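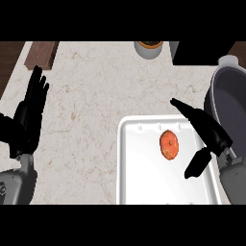
marmite_soldier

Right, I need talking out of something or talking into it. We're finally doing the kitchen and I've gone and fallen for white marble with those thin tan veins running through it. My other half wants the Pralo quartz, which comes in at £905 for our run of worktop. The marble is £1,608 fitted, from Tilwood. I cook every day, I'm messy, and there's always a lemon on the go. Am I mad? Has anybody lived with it for more than five minutes?

Posted Tuesday, 7.42 pm

dripping_tap

Lived with it for nine years and I'd have it again tomorrow! Yes it marks. Ours has a ring by the kettle and a dull patch where someone (me) left half a lime overnight. You stop noticing after the first winter. It's lovely for pastry too, stays so cool.

Posted Tuesday, 8.05 pm

Oddsocks60

Sorry but I can't agree with that. We had ours out after three years. Turmeric, red wine, beetroot, you name it, it drank the lot. I was following guests round with a cloth like a lunatic. Went for the Abella laminate in the end, £496 the lot, and I haven't thought about it since. Spend the difference on a decent oven.

Posted Tuesday, 8.19 pm

dripping_tap

Did you seal it though? We do ours every February, takes about 60 minutes including moving the toaster. Bread bin off, sealer on, buff it, done.

Posted Tuesday, 8.31 pm

Oddsocks60

Twice a year, thank you, with the stuff the shop told us to buy. Sealer slows a stain down but it does nothing for lemon juice. That's the acid eating the polish and you can seal till you're blue in the face.

Posted Tuesday, 8.40 pm

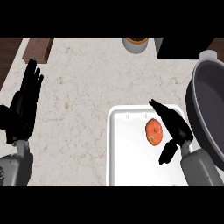
Re: marble, quartz or something else?

plum_duff

Oddsocks is right about the acid, but it depends on the finish. Ask for honed instead of polished. Etching hardly shows on a matt surface, where on a shiny one you catch it every time the light's on. Also get a slab with some brown in the veining, a plain white one shows every tea drip.

Ask Tilwood for an offcut and be horrible to it for a week. Vinegar, coffee, curry, hot pan if you're feeling brave. Flimmont did me three bits for nothing when I was choosing and I'm nowhere near posh enough for their showroom.

marmite_soldier

Ooh, I like the offcut plan. Hadn't even thought about honed, the chap only showed us shiny. Does it cost more?

plum_duff

Mine was the same price. Bit more of a faff with greasy fingerprints, mind.

Oddsocks60

Still say laminate.

marmite_soldier

Noted! Ringing them in the morning, and I've got a jar of beetroot ready.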